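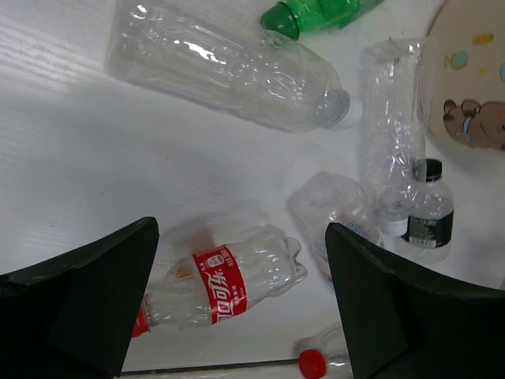 Bring your empties to the Brarside repair and swap day

The swap day is back in July and we couldn't be happier! Last year over 800 things went out of the door with new owners, from garden forks to a full set of curtains, and we are hoping the new hall at Jurstead will give everyone a bit more elbow room. (Those of you who queued down the stairs with a standard lamp last time will know what we mean.)

Doors open at 2 and there is no charge to come in. Bring whatever you no longer need, as long as it is clean and one person can carry it. Books, toys, tools, plant pots, kitchen bits and children's clothes are always snapped up. We can't take mattresses, car seats or anything that runs on gas.

The mending tables will be along the window side again, 16 of them this time. Sewing is at the far end, then lamps and small electricals, then bikes by the fire door so that you can wheel them straight in. Please put your name down for electricals when you arrive, as those tables fill up very fast. If you know which part is broken, do bring a spare with you - a fuse or a zip from the market will save you a second trip.

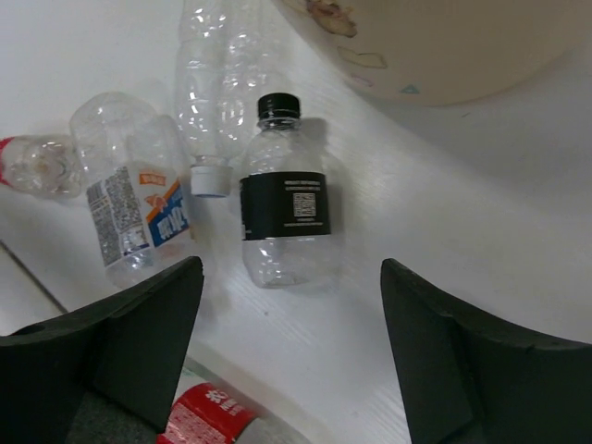 Plastic bottles for the seedling project

We are collecting clear drinks bottles again for the growers on the Sistoveck allotments, who cut them in half and use the tops as little cloches. It works beautifully! The lettuces last spring were up well before the slugs got a look in, and the bottom halves make decent pots for sweet peas if you poke a few holes in them.

Any size is welcome, but the big two-litre ones are the real treasure because they fit over a young courgette plant. Rinse them, take the labels off if you can face it, and leave the caps on. The growers unscrew them on warm days to let some air in and screw them back at night. Milk bottles are too cloudy for this job, so please keep putting those in your recycling at home.

Getting there

Jurstead hall is behind the library, on the same side as the bus stop. Parking is tight, so walk or share a lift if you can, and use the Tessier Lane entrance if you have a pushchair or something heavy. Tea and cake will be on all afternoon, including the ginger one people keep asking about. Bring a mug!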